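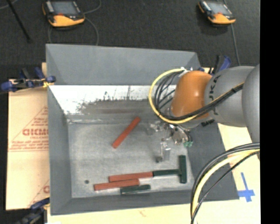 4.3. Lo que se afirma sobre las cubetas inclinadas y lo que pudimos comprobar

La literatura comercial sobre almacenamiento a granel de piezas de construcción repite desde hace años que una cubeta de paredes inclinadas «ordena sola» su contenido. La idea es sencilla: la pieza que cae cerca del borde resbala hacia el fondo, el contenido se reúne en el centro y quien busca encuentra antes. El catálogo de Sorkitz lo presenta como un hecho y Hứa lo recoge en su revisión sin citar una sola medición. Nosotros partíamos de una posición menos generosa y, tras revisar nuestros propios datos, seguimos en ella.

Trabajamos en la sala de material de Fundley con 8 cubetas y con el surtido pequeño de Dodis, compuesto por barras rectas, piezas cortas de extremo redondeado y elementos en T. Se registraron 112 vaciados. En cada uno se volcaba el contenido de una bolsa sobre la cubeta, se esperaba a que todo quedase quieto y se anotaba dónde descansaba cada pieza: en la zona central, junto a una pared o en una esquina. Las anotaciones las hicieron por separado Cameron Tamihana y el segundo autor, y los desacuerdos se discutieron después sobre la fotografía cenital o lateral correspondiente.

El primer problema apareció con la definición de «junto a una pared». En las cubetas muy cargadas la pregunta apenas tiene sentido, porque las piezas se apoyan unas en otras y la pared deja de ser la referencia. En las poco cargadas sí lo tiene, y es ahí donde la promesa del catálogo debería cumplirse con más claridad. La figura 3 corresponde a una de estas últimas. Una barra roja descansa sola, en diagonal, hacia la mitad superior del fondo, mientras que el resto queda en la parte baja, con una pieza corta de color verde oscuro muy próxima a la pared cercana. Con el criterio de Hứa esta cubeta contaría como agrupada, puesto que varias piezas están muy juntas. Con el nuestro no, porque el grupo está desplazado hacia un lado y la barra suelta queda fuera de él. Los dos criterios son defendibles, y eso debería preocupar a cualquiera que quiera comparar estudios.

Conviene detenerse en la forma de martillo que se ve en la misma figura. Tiene un mango largo rojo, un vástago más fino de color verde oscuro y una cabeza atravesada del mismo verde. ¿Se anota como una pieza o como varias? Tamihana la anotó como una unidad, con el argumento de que quien mete la mano en la cubeta buscando un martillo busca eso. El segundo autor prefería separar lo rojo de lo verde. La fotografía no permite decidir si las partes están unidas o si sólo descansan alineadas, y ninguno de los dos la había tocado antes de anotar. Acabamos adoptando una regla conservadora – si hay duda sobre la unión, se registra una sola posición para el conjunto – pero admitimos que otra regla habría dado otro recuento.

Esto no es un detalle menor. Buena parte de los trabajos que hemos leído informa del número de piezas «accesibles» por cubeta sin explicar cómo se trató el contacto entre ellas. Debajo del mango rojo de la figura 3 hay otra barra roja, algo inclinada, que lo toca por el borde inferior y se prolonga más hacia la izquierda. Para una persona adulta que mira con calma, las dos se distinguen. Para quien busca deprisa entre objetos del mismo color, sospechamos que no tanto, aunque nuestro diseño no medía tiempos de búsqueda y sería deshonesto presentarlo como resultado.

El color merece también una cautela. Dodis sostiene en su guía de uso que los tonos saturados facilitan la recogida, y el contraste entre el rojo y un fondo gris es ciertamente alto. El verde oscuro es otra cosa. En el fondo de la cubeta, que es de un gris claro moteado y con arañazos finos, las piezas verdes se ven sin dificultad. Contra una pared gris más oscura no estamos tan seguros, y las dos anotaciones discreparon con más frecuencia precisamente en las piezas verdes arrimadas a un borde. Lo contamos como impresión de trabajo. No hicimos la prueba que permitiría afirmarlo.

En cuanto al desgaste, algunos autores lo han usado como indicio indirecto de dónde acaban las piezas: si un tramo de la cubeta está más rozado, por allí habrá pasado más material. La cubeta de la figura 3 parecería, a primera vista, un caso de manual. Bajo la pared del fondo corre una franja blanca muy rozada, con marcas oscuras irregulares, que da paso a una zona gastada de un gris parduzco, y la propia pared, en cambio, es lisa y mate. Quien quiera ver ahí la huella del deslizamiento la verá. Nosotros pedimos más. Una franja así puede deberse al roce de las piezas, a la limpieza, al apilado de unas cubetas sobre otras o a un uso anterior que no consta en ningún sitio. Además, las barras de esa misma cubeta no están al pie de la franja. Una sola cubeta no refuta nada, por supuesto, pero tampoco sirve para sostener lo contrario, y hemos visto publicarse conclusiones con menos.

Pedimos a Sorkitz los datos en los que se apoya la frase del catálogo. Recibimos una hoja con una prueba de 3 cubetas y una tabla en la que el 100 % de las piezas terminaba «en zona útil». La zona útil no estaba definida. Cuando preguntamos por ella se nos indicó que comprendía toda la superficie del fondo, de modo que el resultado equivale a decir que las piezas volcadas en una cubeta caen dentro de la cubeta.

Nuestra propia muestra tiene defectos que el lector debe tener presentes. Todos los vaciados se hicieron en la misma sala y durante el mes de agosto, con un único surtido, y la altura desde la que se volcaba la bolsa se controló a ojo. Tampoco hubo cubetas de paredes verticales con las que comparar, una carencia que descubrimos demasiado tarde y que limita mucho lo que puede decirse a favor o en contra de la inclinación. Lo más que nos atrevemos a sostener es que, con pocas piezas, las paredes inclinadas no garantizan un contenido centrado: encontramos barras sueltas lejos del grupo, grupos recostados en un lado y piezas cortas pegadas a los bordes, en una mezcla que no supimos reducir a un patrón.

Queda la cuestión práctica de si merece la pena sustituir las cubetas existentes. El informe interno de Fundley lo recomendaba, apoyándose en Hứa, que a su vez remite al catálogo. A la vista de esa cadena de referencias preferimos no sumarnos a la recomendación. El apartado 4.4 repite el análisis con las cubetas llenas hasta la mitad, donde el acuerdo entre anotadores fue peor – y donde, por tanto, confiamos todavía menos en las cifras.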